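Clulloditz Service Desk
Subject: Repeated account lockouts and suspicious sign-in messages, Seltberg office
Status: Pending customer confirmation
Opened: 21/04/2023
Assigned to: Uchenna Danladi

Staff at the Seltberg office reported that they were locked out of the Somell mail portal shortly after starting work. Several had received a message asking them to confirm their password through a link. The link led to a copy of the portal sign-in page hosted on an outside domain.

The sign-in log shows over 2,000 failed attempts against 40 accounts. Four accounts recorded a successful sign-in from an unfamiliar address. These accounts were suspended, all open sessions were ended, and the passwords were reset by telephone. 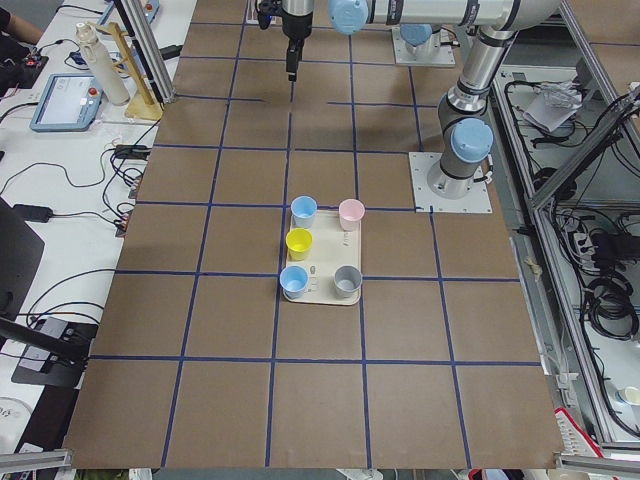

Mail rules on the four accounts were then reviewed. One account contained a rule forwarding invoices to an outside mailbox — the rule has been removed and a copy kept with this ticket. The outside domain is now blocked at the Kramer gateway, and 835 copies of the message were withdrawn from inboxes.

Two-step sign-in had been switched off for this office in February during the portal move. It has been restored for all users.

Action required: the office manager is asked to confirm that each affected user can sign in. Please quote error code and time of day for any further lockout.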